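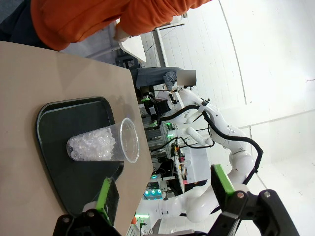 Thursday, February. Notes on cups and ice, drinks service trial

I write this the same afternoon so that I do not forget the details. We continue with the clear plastic cups and the green tray. Xolani Gumede asked for a comparison with the Pareck cups before we order again, so most of the morning went to that.

Ice first. The crushed ice comes from the Hirketti machine on the second floor, at the fine setting. We carry it down in the cool box and keep the lid closed between fillings. After 14 minutes with the lid open the small pieces start to stick together and come out of the scoop as one lump. I broke the lump with the handle of a spoon, but then the pieces are too small and melt quickly. Better to take less ice and go upstairs more often.

Filling level. We tried cups half full, two thirds full and full to the rim. Two thirds is what I prefer for the moment. With a full cup the top pieces fall off at the smallest push. With half a cup the whole thing is light and slides on the tray.

Cup on its side. When the cup lies down with crushed ice in it, the ice packs against the wall and stays better than I expected. Cubes from the old bag rolled out at once, also over the rim of the tray. I did this 7 times with each kind. Crushed: in five cases less than a spoonful came out. Cubes: never less than half the cup. I want to repeat it with ice that has stood for a while, as the water between the pieces must change something.

Tray. The raised rim keeps small spills inside, and the rounded corners are easy to wipe. The problem is the water. After an hour there is a thin layer on the bottom and the cups begin to swim a little. I put a folded paper towel under one cup and it helped, but it looks bad and the towel sticks to the base. Maybe a thin rubber mat, cut to size. Dhillon has them in their catalogue but I did not find the thickness.

Pareck cups: the wall is stiffer and the lip is sharper at the edge. They crack if pressed from two sides. The ones we have now bend and come back. I would stay with ours. The smallest box is 2,000 pieces, and Xolani says the store room has space for one box only.

Cleaning. Please dry the table along the edge also, water runs there and drips on the floor. I found a wet place near the chair at lunch time.

To do:
- mat for the tray, measure inside the rim, not outside
- new scoop, the old one has a crack in the handle
- ask if the Hirketti can be set a little coarser
- repeat the side test with old ice
- weigh ice before and after one hour, both cup types

The cool box is back under the sink, lid open so it can dry.

Fondmont workshop notes | Contact: room 14 | Copyright Fondmont | Back to top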